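Chapter 4
Things in Heaps: Sorting, Grouping and Putting Away

I once spent most of a wet February in a rented room in Rorncombe trying to write a chapter on classification, and I got nowhere. I had definitions. I had a very nice diagram with arrows. What I didn't have was any reason for you to care, and I think I'd stopped caring a bit myself. Then my landlord, Hernán Cusi, asked if I'd help him clear a table before supper, and by the time we'd finished arguing over it I had my opening.

So we're going to start with a table too, and with soft toys, and we'll get to the arrows later on (they're in section 4.3, if you can't wait).
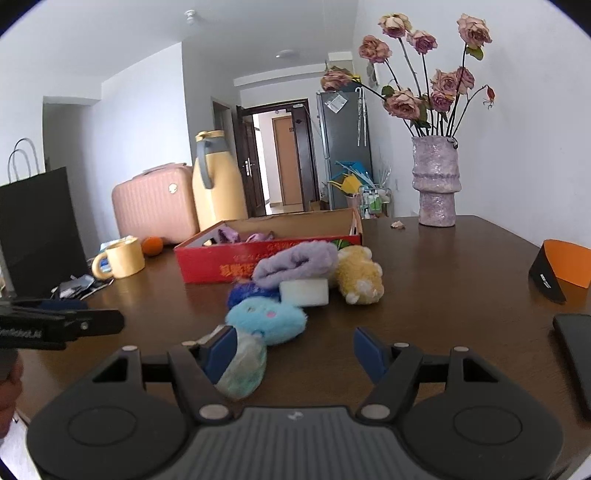 Sorting starts with a question, and most of us ask it so quickly that we don't notice we've asked anything. Do these go together? You look at a table and your mind has already made a heap of the toys before you've thought about it. Fine, but now look inside the heap. There's a light-blue one, a dark-blue one shaped like a ball, a lavender one and a yellow teddy bear. If I sort by colour, the two blues are a pair and the bear is on its own. If I sort by shape, the ball has to leave its blue friend behind. And what about the orange fruit by the mug? Sort the whole table by colour and it belongs with the orange-and-black thing over on the right, and I can't imagine anyone putting those two away in the same drawer!

I'll call the question you sort by your rule. A rule can be anything you like, as long as you can say it out loud and somebody else could follow it. "Soft things" is a rule. "Things I'm fond of" is a rule for me but a hopeless one for you – you'd have to keep asking.

Hernán's rule was "does it live in this room?" Mine was "will it fit in the box?" We both thought we were tidying, and we kept undoing each other's work for the best part of an hour.

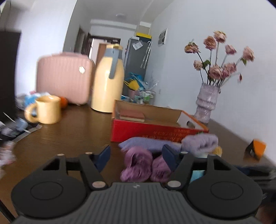

Every rule also has its awkward cases, and I want you to get into the habit of hunting for them early. Eliécer Agudelo, who taught this course at Flultley before me, used to hand out a bag of almost 100 odds and ends and give the class 10 minutes to sort them. Buttons, corks, bits of ribbon, a spoon with no handle. The groups always did the easy ones first and left a sad little pile in the middle of the desk. He'd walk round, ignore all their neat rows and go straight to the sad little pile.

Before you read on, find a shelf or a table at home and write down one rule for it. Then find the thing that breaks your rule and keep a note of it. We'll need it in section 4.1, where I try to define a group properly.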